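How to Measure Dry Ingredients So Your Baking Comes Out the Same Every Time

Oct 16, 2021

262 shares | 14 comments

If your muffins are lovely one week and heavy as doorstops the next, and you swear you made them exactly the same way, I'd like you to take a look at how you fill your measuring cups before you blame the oven. I blamed my oven for years, poor thing. It's a good oven!

This is the way I learned to measure flour, sugar and the rest of it, mostly from my aunt Graziella Costa, who baked for half our street, and partly from ruining a good many batches on my own. 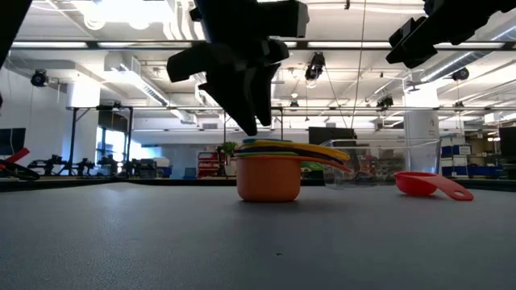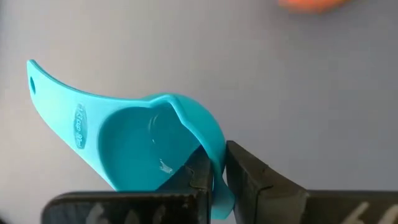
Colorful measuring cups, with the turquoise 1/3 cup (80 ml) in the second photo.

What you'll need

A set of dry measuring cups, a set of measuring spoons, a big spoon for scooping, and a butter knife or anything else with a straight back edge. A sheet of parchment paper or a wide plate to work over is nice too, so that whatever falls off can go back in the bag. If you have a kitchen scale, get that out as well and we'll come to it at the end.

Dry cups are the kind you fill right to the brim. The glass jug with the lines up the side is for milk and water and oil, and you really do want to keep it for those. You can't level off flour in a jug. You end up shaking it to get the top flat, and shaking packs it down, and there go your muffins.

Step 1: Fluff the flour

Flour settles. It gets squashed in the bag at the store, and then it sits in your canister getting squashed some more. So before you measure anything, put a fork or a spoon in there and stir it up well, all the way to the bottom. Half a minute is plenty. You'll see it get looser and lift a little as you go.

Step 2: Spoon it in

Hold the cup over your parchment and spoon the flour in lightly until it's heaped up over the rim. Don't push it down, and don't tap the cup on the counter (I know, it's so tempting, and my hand still wants to do it). Digging the cup straight into the bag is quicker, but it can pack in a good deal more flour than the recipe writer meant you to have.

Step 3: Level it

Lay the back of your knife flat across the rim, starting at the handle end, and sweep the extra off in one go. Fill any gap you find at the edge with a pinch more and sweep again. Do this the same way every time and your results will start matching each other, even if your way is a bit different from mine.

Sugar, brown sugar and the awkward ones

White sugar is easy. It hardly packs at all, so scoop it and level it and get on with your day.

Brown sugar goes the other way from flour. When a recipe says "packed," press it in firmly with the back of a spoon, add more, press again, and level it. It should hold the shape of the cup when you tip it out, like a little sandcastle. If it crumbles apart, you could have pressed harder.

Powdered sugar and cocoa both have lumps, so read your recipe closely. "One cup powdered sugar, sifted" means measure first and sift after. "One cup sifted powdered sugar" means sift first and then measure. It seems a fussy little thing, but it made a real difference to my frosting.

For peanut butter, honey and shortening, wipe the inside of the cup with a tiny bit of oil before you fill it. Most of it will slide right out, and you can get the rest with a rubber spatula.

When the size you need is missing

Sets lose their members, we all know it. It helps to have a few swaps in your head:

1 cup is 16 tablespoons
3/4 cup is 12 tablespoons
1/2 cup is 8 tablespoons
1/3 cup is 5 tablespoons plus 1 teaspoon
1/4 cup is 4 tablespoons

Three level thirds make a whole cup, and two quarters make a half. I baked all of one December without a half cup and we ate very well.

A word about scales

My neighbor Brunello Messina weighs everything, right down to the salt, and his bread is better than mine, so I have to give him that. If your recipe lists grams, use them. Put the bowl on the scale, set it to zero, pour in your flour, set it to zero again, and add the next thing. There's less washing up, too.

If your recipe only gives cups, try this once: measure one cup of your usual flour by the steps above and weigh it. Do it three times. If the three numbers are close together, your hand is steady and you can trust it. If they're all over the place, go back to Step 2 and slow down. Write the middle number on a bit of tape and stick it on the canister. Mine has been there so long that I've had to go over the pen twice.

Looking after your cups

Let them dry all the way before you put them away, especially if you stack them. Flour stuck to a damp cup turns to paste, and it likes to hide in the corner where the handle joins. An old toothbrush gets it out. And if the markings on yours are getting hard to read, put a dab of nail polish on each handle in a different color and tape a little key inside the cupboard door.

Next time I'll do eggs, and what to do when you have mediums and the recipe wants large.

464 people saved this
Share this page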